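Branolum Clorkix Travel Easel

Price: £339 to buy, including the carry bag
Sold and hired from the Dobre Gallery shop, Linddale
Page last checked 2022-09-15

The Clorkix is a folding easel with a built-in paint drawer, made for people who want to work outdoors. We sell it in the gallery shop and keep a small number for hire to visitors who are following the Linddale painting trail and haven't brought their own.

It weighs 5 kg with the drawer empty. The legs fold flat under the box and the whole thing goes over one shoulder on a canvas strap. On the harbour steps and the cliff path most people find that easier than a case with a handle.

The upper clamp takes boards and stretched canvases up to 70 cm high. Smaller panels sit on the lower ledge. The ledge tilts forward to cut glare, and it will also lie flat for watercolour.
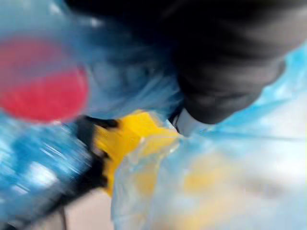

Pale blue plastic and a white collar, seen from above.

What comes with it

Easel and drawer
Mixing palette, beech, oiled
Carry bag with strap
Spare wing nuts and a key for the leg joints

Paints, brushes and boards are not included. The shop stocks oils, acrylics and watercolours, and we cut boards to size while you wait if the counter is quiet.

Setting it up

Open the legs first and tighten the three wing nuts by hand. Raise the mast, then fit the canvas and bring the clamp down on it. The key is only for the leg joints, which need a quarter turn once or twice a season. Please don't use it on the wing nuts - the thread is brass and strips easily.

In wind, hang your bag from the hook under the drawer. On sand, push the spiked feet in as far as they will go. The spikes unscrew for indoor use, and we ask that you take them off before coming into the gallery, where the floorboards date from 1911.
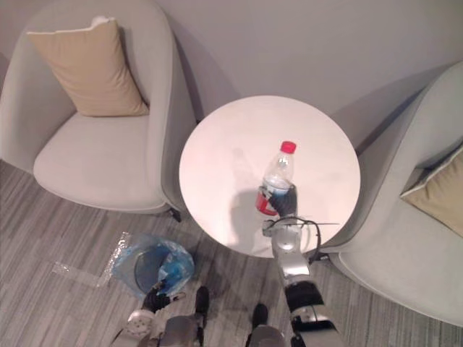 Cleaning is simple enough. Wipe the palette while the paint is still soft and give it a little linseed oil now and then. The drawer is lined with tin and can be cleaned with white spirit. Leave the lid open overnight afterwards. The outside has a satin varnish that will mark if solvent is left on it.

Hire

Easels can be hired by the day or for a full week. Collect from the shop counter after opening and bring them back before we close. We take a card deposit, returned when the easel comes back with its bag and key. Ordinary paint marks are fine.

September is the busiest month for hire, with the trail and the outdoor classes both running, so it is best to book ahead. Maricica Hodoroagă teaches the oil classes and Ileana Vasiliu the watercolour ones. An easel is included in the class fee and doesn't need a separate booking.

Delivery and repairs

We post to any UK mainland address. The box is too large for most parcel lockers. Worn straps and clamps can be replaced at the shop, and Branolum supplies legs and masts to order. Bring the easel in, or send us a note of the number stamped inside the drawer.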